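Pirkcombe Eye Clinic
26th March

1/11
We are writing to let all registered patients know about changes to appointments, parking and eyewear orders at the Pirkcombe clinic. Please read to the end of this thread before telephoning, as the reception line is very busy at present.

2/11
Routine eye examinations will move to the ground floor of Nolisell House in May. The entrance is on the Stornside Road side of the building. Contact lens checks will stay in the present rooms on the first floor until further notice, and the lift remains in service.

3/11
Patients who already hold an appointment for May do not need to rebook. The date and time will stay the same and a letter giving the new room will be posted to the address we hold. If you have moved house, please tell reception before the end of the month.

4/11
Parking. The Nolisell House car park has 74 spaces, shared with the dental practice and the pharmacy. Clinic patients may park without charge for up to 3 hours. You must enter your registration on the screen at the reception desk when you arrive. We cannot cancel a parking notice where this has not been done.

5/11
Those attending for dilating drops should not drive home afterwards. The 3-hour limit will not be extended for this reason, so please arrange a lift or use the Stornside bus, which stops opposite the main door.

6/11
We have been asked about waiting times. The clinic carried out 3,354 eye examinations in the last full year, and 3,898 in the year before. The fall reflects the closure of one testing room for repairs. That room is open again and evening appointments have resumed.

7/11
Spectacle orders. Frames from the Petridis range are now held at Pirkcombe and may be tried on without an appointment. Lenses are still made up off site. We will send a text message when your order is ready - please do not travel in to collect before you receive it.

8/11
Repairs and adjustments. Loose screws, bent arms and worn nose pads are dealt with at the dispensing desk, at no charge for spectacles bought from us. For spectacles bought elsewhere a small fee applies and the work is done at the owner's risk. We are not able to repair sunglasses with a sealed frame.

9/11
Children. Anyone under 16 must be brought by a parent or guardian, who should stay for the whole of the appointment. Please bring the child's current spectacles, even if they are broken or no longer worn.

10/11
Living with reduced sight. Our advice sheet on daily tasks at home has been revised, with new sections on lighting, labels and laying the table. Large print copies are kept at reception and can be posted on request.

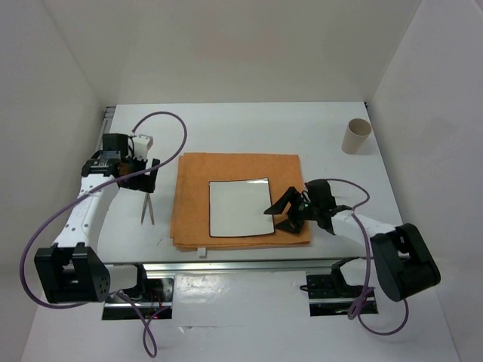
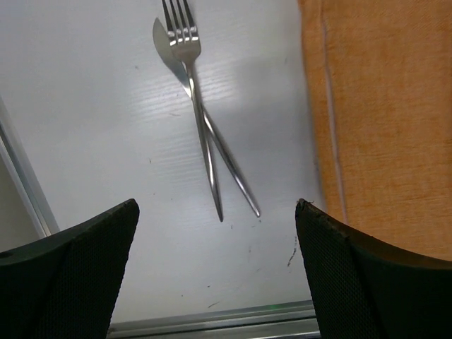 11/11
Contacting the clinic
For appointments and orders, please telephone reception or use the form on our website. Messages sent to this account are not read daily and should not be used for anything urgent. If you have sudden loss of vision, new flashes or floaters, or a painful red eye, telephone at once and say that the matter is urgent - you will be put through to a clinician. When the clinic is closed, please call 111.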